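## 4. Setting Up Shift Requests and Credential Checks

Section 4 covers the first-time setup of the Tranditz staffing module for a clinic or hospital department. You need a manager login and the unit list you exported in Section 3. If your site is on the Allville shared server, ask your Siltireck contact to turn on the module before you start.

### 4.1 Create the unit

1. Sign in and open **Staffing > Units**.
2. Select **Add unit**.
3. Type the unit name exactly as it appears in payroll. Extra spaces will stop the match.
4. Enter the cost center number.
5. Choose a unit lead. The lead gets all open-shift alerts.
6. Select **Save**.

**Note:** A unit can have up to 13 roles. If you need more, split the unit and link the two halves under **Shared pool**.

### 4.2 Load staff records

1. Open **Staffing > Import**.
2. Choose the staff file from Section 3.
3. Check the preview. Rows marked in yellow have a missing license number or end date.
4. Fix the yellow rows in the preview or in the source file, then select **Run import**.
5. When the import ends, write down the batch number.

The import takes up to 1,051 records at a time. Larger files are rejected in full - no partial import is made. Split the file by unit and run each part on its own.

**Caution:** Do not run two imports at once. The second will overwrite role codes set by the first.

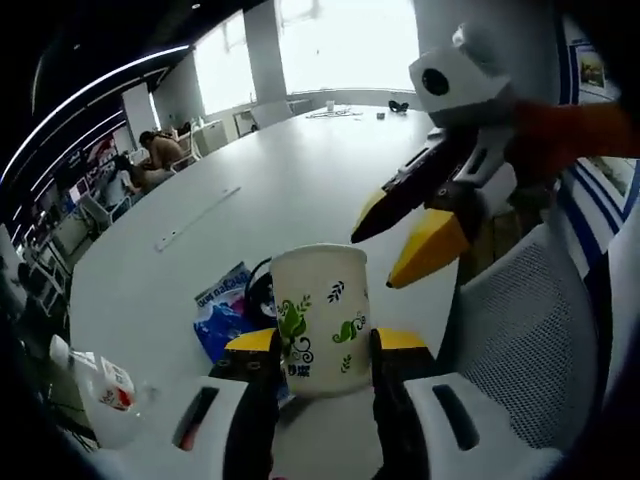 *Mug held by a gripper, nakano snack bag on the conference table.*

### 4.3 Set the credential rules

Each role needs at least one rule before it can be scheduled. Rules are checked when a shift is offered and again when it is accepted.

1. Open **Staffing > Rules** and pick a role.
2. Under **Required**, add each license or certificate.
3. Set the warning period. The default is 17 days before the end date.
4. Choose what happens on expiry: **Warn only** or **Block**.
5. Select **Apply to unit**.

**Caution:** **Block** takes effect right away and removes the person from open shifts, including ones already accepted. Check the expiry report first.

Travel and agency staff use the same rules unless you turn on **Agency override**. Okeke, the agency connector, sends updated license dates overnight, so a change made on Monday shows the next morning.

### 4.4 Test a shift request

1. Create a shift in the new unit and tick **Test only**.
2. Sign in as a staff member with a valid license and request the shift.
3. Sign back in as the manager. The request should be listed under **Pending**.
4. Approve it and check that the status changes to **Filled**.
5. Delete the test shift.

If the request does not show up after three minutes, check that the staff member's role code matches the one on the shift. If the codes match, send the batch number from 4.2 to Ayodele Ekwueme in Siltireck support. Leave the test shift in place until you get a reply.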